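Limpar o computador velho sem estragar nada: as minhas dicas de oficina caseira

Cá em casa o computador de secretária fica no canto da oficina, entre a bancada e a caixa das lixas, e já podem imaginar o pó que aquilo apanha. Durante anos limpei-o só por fora (um pano húmido e adeus!) até começar a fazer um barulho de secador de cabelo cada vez que eu abria três páginas ao mesmo tempo. Agora abro-o duas vezes por ano, uma delas sempre em dezembro, quando está frio de mais para pintar móveis e eu ando à procura de desculpas para ficar dentro de portas.

Antes de abrir

Desliguem tudo da tomada. Tudo mesmo, ecrã e impressora incluídos. Depois carreguem no botão de ligar uns segundos, com o cabo fora, para descarregar o que ficou lá dentro. Eu trabalho em cima de uma tábua velha de passar massa, nunca em cima do tapete, e toco num radiador de vez em quando por causa da eletricidade estática.

Para os parafusos uso uma forma de queques. Cada buraquinho leva os parafusos de um sítio e escrevo num papelinho de onde vieram: tampa, disco, ventoinha. Quem me ensinou foi a Ginette Charpentier, que foi minha vizinha na rua Pacheco e usava o mesmo truque para desmontar máquinas de costura.

O pó

Pincel macio e seco, dos de pintar aguarelas, e uma lata de ar comprimido. A lata sempre de pé! Se a virarem sai aquele líquido gelado e não é nada bom para as placas. Sopros curtos, com a janela aberta ou, melhor ainda, no quintal. As pás da ventoinha seguram-se com um dedo ou com um pau de gelado enquanto se sopra, para não andarem à roda feitas loucas.

Aspirador é que não, pelo menos lá dentro. Eu sei que apetece -- a mim também me apeteceu -- mas guardem-no para o chão da oficina, que vai precisar no fim.

O processador e a pasta térmica

Só mexam nisto se a máquina aquecer muito ou se já tiver uns bons anos. A pasta seca tira-se com álcool isopropílico e um filtro de café, que não larga pelo como os guardanapos. Passem devagar, sempre no mesmo sentido, até o filtro sair limpo. Peguem no processador pelas bordas e não toquem nem na parte de baixo nem no metal depois de limpo. A pasta nova é uma gota do tamanho de uma ervilha pequena e chega. Eu da primeira vez barrei aquilo como manteiga no pão e andei a tarde toda a limpar os excessos.
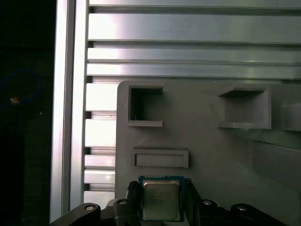

Os cabos

Tirem uma fotografia com o telemóvel antes de desligar seja o que for. Eu ainda ponho uma bandeirinha de fita de pintor em cada ficha, com um número a lápis, porque a lápis não esborrata. Nunca puxem pelos fios, puxem pela ficha, e se houver uma patilha carreguem nela primeiro. A fonte de alimentação não se abre! Sopra-se pelas ranhuras e deixa-se estar fechadinha, que lá dentro pode haver corrente mesmo com tudo desligado.

Se os fios andarem à solta perto da ventoinha, juntem-nos com uma tira de velcro. As abraçadeiras de plástico também servem, mas depois é preciso cortá-las e eu acabo sempre com o alicate demasiado perto de um fio qualquer. 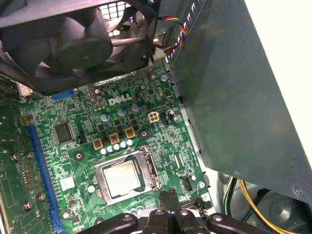

Placa Dell verde, com a fonte de alimentação à direita e os fios encostados a ela.

Fechar e experimentar

Antes de pôr a tampa, confiram a forma de queques: se sobrar um parafuso, ainda vão a tempo. Apertem à mão, sem força. Liguem primeiro só o ecrã e o teclado e ouçam a ventoinha um minuto ou dois. Se raspar, é quase sempre um fio a tocar nas pás.

O material todo (pincel, álcool, filtros, velcro) custou-me menos do que um jantar fora e cabe numa caixa de sapatos. Escrevo na tampa da caixa o mês da última limpeza, senão nunca me lembro.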